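Brosdale Hand-Held Demonstration Project: Progress Report to Moffat

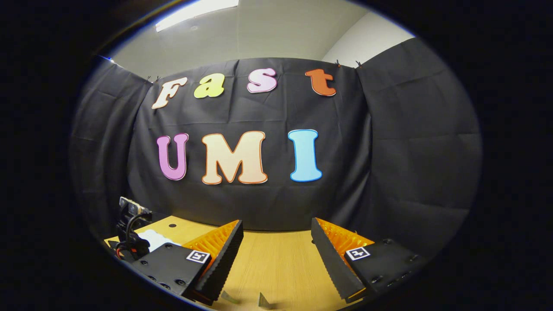

Category: Project reports / Demonstration capture

October 26, 2024

The Brosdale bench is now set up for hand-held demonstrations. The wall behind the table is covered in black fabric held with binder clips, and each jaw block on the gripper carries a square marker so jaw opening can be read from the video. The foam letters reading "Fast UMI" stay up on the centre panel.

Since February we have recorded roughly 700 demonstrations across 3 tasks: cup placing, towel folding and drawer closing. Of these, 61 were rejected at review, mostly for lost tracking when the operator turned the gripper too quickly. Operators now do a slow practice pass before each batch.

Remote control sessions on the Skandora arm are behind schedule. The delay between the operator's hand and the arm made drawer closing hard to show cleanly, and we stopped recording that task by remote until the link is replaced. Hand-held recording of the same task is carrying on as planned.

Spending is within the approved budget. The Tanosetti jaws are wearing at the tips and we ask that 2 spare pairs be moved forward from next year's equipment line.

Next period: finish the towel folding set, train the first policy on cup placing, and test it on the arm with cups it hasn't been shown.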